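Zamden folding craft table in white, my review after a whole lot of use

Four stars from me, and I almost gave it five! I bought the Zamden back in February after my old card table finally gave up (one leg folded in on itself while I was cutting fabric, and that was that). I wanted something white, something plain, and something I could shove behind the couch when people come over. I'd been going back and forth between this one and the Altow, which is a bit wider, but the Altow weighs 30 pounds and the Zamden is 17, and I'm the one hauling it up from the basement. Easy choice.

Setup took me 5 minutes, and most of that was peeling off the protective film. The legs click out and lock with a little button on each one. Two of those buttons are stiff - I have to use my thumb and say a few words - but once it's up, it's up. I lean on it pretty hard when I'm using the rotary cutter and there's barely any wobble. On the rug in the den it does rock a little, but so does everything else in there.

The top is what sold me. It's a pale white, more matte than the photos on the store page made it look, and it doesn't bounce the lamp right back into my eyes like my sister's glossy one does. Small stuff really shows up on it too. Pins, beads, snipped threads, that tiny screw from my glasses that I would never have found on a wood top. 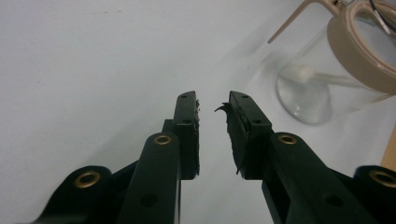 Cleaning has been easy for the most part. Pencil comes off with a damp cloth, glue stick too if you get to it the same day. Permanent marker is another story. I got most of it with rubbing alcohol, but there's still a gray shadow near one corner if the light hits it right. I also left a mug of tea on it one Sunday afternoon and got a faint ring that took baking soda and some patience. So use a coaster, I guess, or just be less like me!

What I don't love: the edges. They're squared off and kind of sharp on the underside, and I've scraped my knuckles carrying it more than once. There's no handle either. For the price I'd expect at least a strap. I ended up using the carry strap from my old Tavares yoga mat and it works great, but come on.

It also sits 29 inches high with no way to adjust it. Fine for sitting, kind of low if you like to stand and cut. I put mine up on Brendix bed risers when I have a big project going (the legs fit in the cups with a little room to spare) and my back is a lot happier.

Would I buy it again? Yep. Maybe in the longer size, if they ever get it back in stock.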